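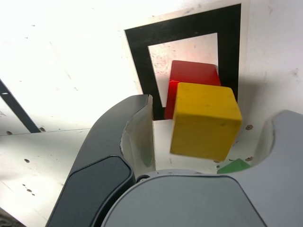
*A yellow cube at the gripper, with a red block on the black square behind it.*

Perception software for robots is too often judged by its best day. Our position at Inar is that a planner should be judged by what it does when its estimate is poor.

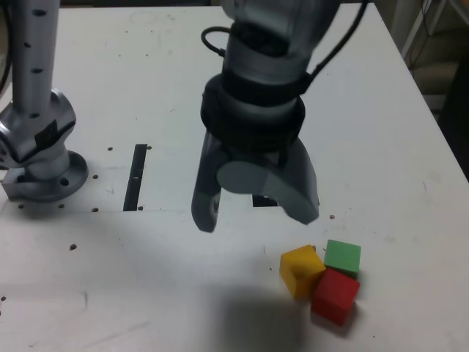
A purchaser comparing two systems should therefore ask for the failure log before the success rate. In June we reviewed 50 logged runs, and 19 carried no confidence value at all.

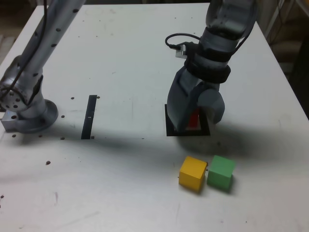
Evangelia Zervas objects that confidence values are easily miscalibrated, and that a wrong number may do more harm than a missing one. The objection is fair, but a wrong number can at least be checked.

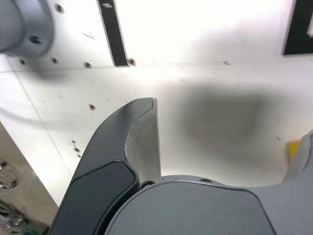
Planning code should also state which view it relied on. A view taken close to the gripper can be largely filled by the fingers and by washed-out white surface. An estimate drawn from it should be labeled accordingly, and the planner should be free to refuse it.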